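Household Linen: Revised Arrangements for Towels

Jan 23, 2021

Members are advised that the grey microfibre towels used at Noten House have been reviewed by the Household Group, under the direction of Nesrin Kırmızıgül. A total of 106 towels remain in use, and 6 have been withdrawn.

Towels should be folded on a flat, covered surface. Each should be taken up by a corner or an edge, laid out fully and folded in half twice – the looped side facing outwards. Fabric softener must not be used, as it reduces the ability of microfibre to take up water. Folded towels are to be returned to the Bayram Room, where the shelves have been relabelled.

The arrangements will be considered again in August. Comments may be left at the Rakent desk.

Grey towelling against a blue surface first, and grey fabric against a teal-blue background last; between them, a view in teal and blue.

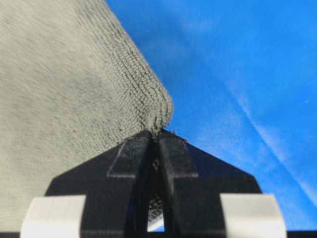
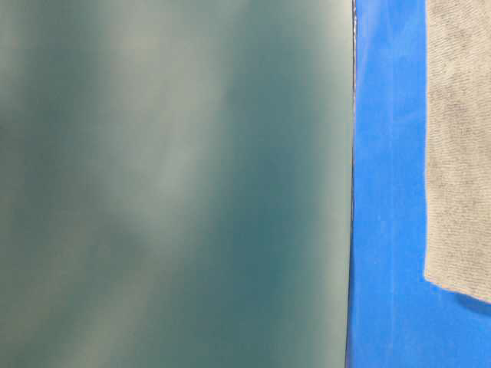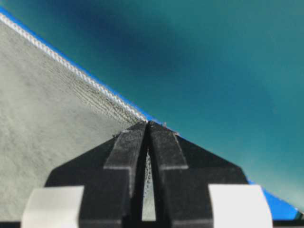 Opening Hours at the Pitimard Annexe

The Annexe will keep its present hours until further notice.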